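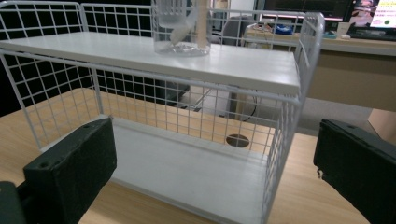
26 December 2021
By R. Molgate

Foam pads on a gripper should be replaced by the calendar. Most shops I know replace them when they look bad, and I think that is a mistake.

At Pristitz we ran the second way for a long time. A pad would get a small tear at one corner, somebody would look at it, and it would stay on because the gripper still picked things up. Then light parts started to slip. We spent 12 days in December changing grip force and speed settings on one cell. New pads fixed it in an afternoon.

A worn pad is hard to judge by eye. Foam can pack down under a face that looks fine, and a torn corner may do no harm at all. The two sides also wear differently, so the part shifts as the fingers close and the taught position is off. People then reteach the position, and when the pads are finally changed they have to teach it again.

My rule now is both pads every three weeks, always as a pair, with the date written on the mounting piece in paint marker. After the change we run 14 test picks with the lightest part we handle. If the cell stands on a table, check that too. A shelf or rack that has been bumped will look just like a gripper fault.

The objection I hear is waste. Some pads do go in the trash with life left in them. Foam is cheap, and I would still throw it out early.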